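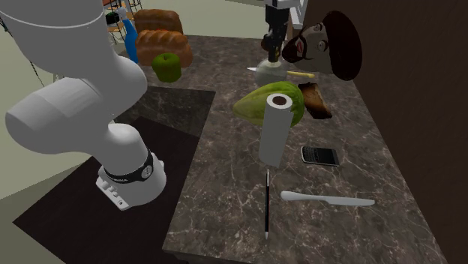 Figure 1. Robot arm over a black mat, dark marble counter (render).

Unit 422: Topical Products and Their Claims
Handout 2 – Creams, gels and ointments sold direct to the public
Etham, revised Apr 9, 2021

Scope
This handout deals with non-prescription products applied to the skin and sold for personal or intimate use. It covers the base, the passage of an ingredient through the skin, and the reading of labels and sales pages. Tablets and capsules are dealt with in the next handout. Students who missed the February session should read the notes on skin structure first.

1. Terms
Base (or vehicle): everything in the product that carries the active ingredient.
Active: the ingredient to which the effect is credited. In a cosmetic there may be no active in the strict sense, and the word on the packet then has no fixed meaning.
Local effect: an effect at or near the place of application.
Systemic effect: an effect elsewhere in the body, after the ingredient has reached the blood.
Occlusion: covering the skin so that water loss is reduced. Clothing, film dressings and greasy ointments all occlude to some degree.

2. Types of base
Ointments are greasy or, less often, water-soluble. White soft paraffin is the usual greasy base. It spreads easily, occludes well and is hard to wash off. The water-soluble type is made by blending liquid and solid macrogols, for example a liquid grade with macrogol 4000. The number is an approximate molecular weight; the higher grades are waxy solids at room temperature.
Creams are emulsions. Oil-in-water creams feel light and rub in quickly. Water-in-oil creams feel heavier and stay longer on the surface. Both contain water and normally need a preservative.
Gels are liquids thickened with a polymer. Many contain alcohol, which cools as it evaporates and stings on broken skin. Alcohol gels are a poor choice for genital skin.
The user often judges a product by its base. A cooling or warming feeling shortly after application is taken as proof that the product is working. Menthol stimulates cold receptors in the skin; capsaicin and some related compounds stimulate heat receptors. Neither feeling says anything about the other ingredients in the tube.

3. Passage through the skin
The main barrier is the stratum corneum, the outermost layer. It consists of flat dead cells set in lipid. An ingredient has to leave the base, enter this layer, cross it and pass into the living tissue beneath.
For steady conditions the rate of passage is given by a simple form of Fick's law:

J = D K C / h

J is the amount crossing unit area in unit time, D the diffusion coefficient in the barrier, K the partition coefficient between barrier and base, C the concentration in the base, and h the thickness of the barrier. The concentration on the far side is taken as zero.
Points to note:
Small molecules cross more readily than large ones. Collagen and other intact proteins hardly cross at all.
A molecule needs some solubility in both fat and water. Very water-soluble substances do not enter the lipid; very fat-soluble ones enter it and tend to stay there.
h varies over the body. The palm and sole are thick. The eyelid and scrotum are thin, and absorption there is much higher than on the forearm. A dose found safe on the forearm cannot be carried over to these sites without further work.
Damaged or inflamed skin lets more through.
C refers to dissolved ingredient. Adding more solid to a base that is already saturated does not raise the rate, although it does raise the figure on the label.

4. Worked example
Takon is a cream used in this unit for class exercises. Its tube states "2000 mg botanical complex". A second version, Takon Plus, states "4000 mg botanical complex" and costs more.
First, the figure is for the whole tube. Without the net weight of the tube it cannot be turned into a concentration, and without the amount applied it cannot be turned into a dose.
Second, "botanical complex" is not a substance. It may mean dried plant, liquid extract or dry extract. Extracts are sometimes stated as the weight of plant from which they were made, and the weight of material present in the tube is then far smaller.
Third, doubling the figure does not necessarily double C. If the two tubes differ in size, the concentration may be the same in both.
The label therefore gives no basis for comparing the two versions. Students should list the further data they would request from the maker before attempting any calculation.

5. Evidence
A claim about a topical product should be supported by a trial of that product, in that base, at that dose. Evidence of the following kinds is weaker and should be marked as such:
Trials of the same ingredient taken by mouth. L-arginine is a common case: an oral study does not show that a cream delivers a useful amount through the skin.
Cell or animal studies.
User surveys. Those who disliked the product are often missing from the sample.
Before-and-after measurement without a control group. Where the person measuring has bought the product, or hopes for a result, the error tends to run in one direction.
Placebo response is large for sexual function and comfort. An uncontrolled report of improvement cannot be separated from it.
A mention in a magazine is not evidence. It may be an advertisement or paid editorial. Check whether the piece was labelled as such and whether it cites a study.

6. Legal status
In the United Kingdom a product may be treated as a medicine by presentation or by function. Presentation covers claims to treat or prevent disease, and erectile dysfunction falls within this. Function covers products that act on the body by pharmacological, immunological or metabolic means, whatever the packet says. A cream containing an undeclared drug can fall under the second heading even where its wording is mild – this has to be settled by analysis.
Words such as "supports", "revives" and "for confidence" are often chosen to keep clear of the first heading. The whole presentation is considered, including the name, the website and any quoted reviews.

7. Safety points
Oil-based products weaken latex condoms. Check the base before checking anything else.
Nitrates and related compounds must not be combined with certain prescription drugs, whether swallowed or applied.
Perfume and some preservatives are common causes of contact allergy.
A partner may be exposed to whatever remains on the skin.

Preparation for the next class
Read the Murakami data sheet and identify the type of base from the ingredient list alone. State which ingredients are likely to cross the skin and give the term in Fick's law on which each answer depends. Bring one printed sales page with its claims marked as local, systemic or unclear.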